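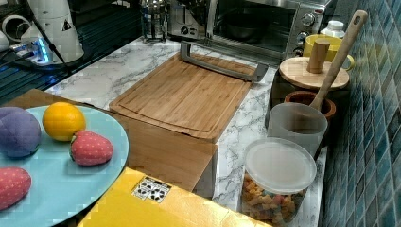 The kitchen worktop is the most argued-over surface in any house, and most of the arguing is about what should be put away. I think we put away too much.

For years I believed in the clear counter. The toaster went in a cupboard, the coffee things went in another, and the chopping board lived upright behind the bin, where it picked up whatever was behind the bin. Every breakfast began with getting things out and ended with putting them back. When we moved to Barnton the kitchen came with fewer cupboards, and I had to decide what earned a place in the open.

The rule I settled on is dull. If something is used every day, it stays out. That covers a board, a small oven and a way of making coffee. A bamboo board is light enough to lift with one hand and looks decent left out, provided it stands or leans so that air can get to both sides. Laid flat on a damp surface it will warp, and then it rocks under the knife for the rest of its life. A juice groove is worth having if you cut tomatoes or carve meat. On the other side of the argument, it collects crumbs and needs a proper brush.

The small oven caused more trouble at home. It takes up room, and there is a full-sized oven already. But a full-sized oven is a poor way to heat two slices of cheese on toast, and ours takes 12 minutes to come up to heat. The counter model is used daily and the big one at weekends. I would leave a pan in it between uses too, whatever the tidy books say.

Then there are the things that have no business in a kitchen by any strict rule. I mean toy food. A cloth strawberry does nothing useful next to a cutting board, and I would still keep a plate of it there. Children want to be where the work is happening. Give a child a plate and a few soft fruits at the end of the counter and you can get an onion chopped. Send the same child to another room with a better toy and you will be interrupted before the skin is off. Soft ones are best — they make no noise when they land and can be wiped down or washed, depending on the label.

Boxes are where I draw the line. Cardboard on a worktop always starts as a temporary measure, and a box that is the right height for standing something on will stay until May. Flatten it or find it a shelf.

My sister paid 70 pounds for a set of matching storage tins, and has to open two of them to find the tea. Her counter is spotless. I cook more than she does, and I put that down to having the board already out when I walk in.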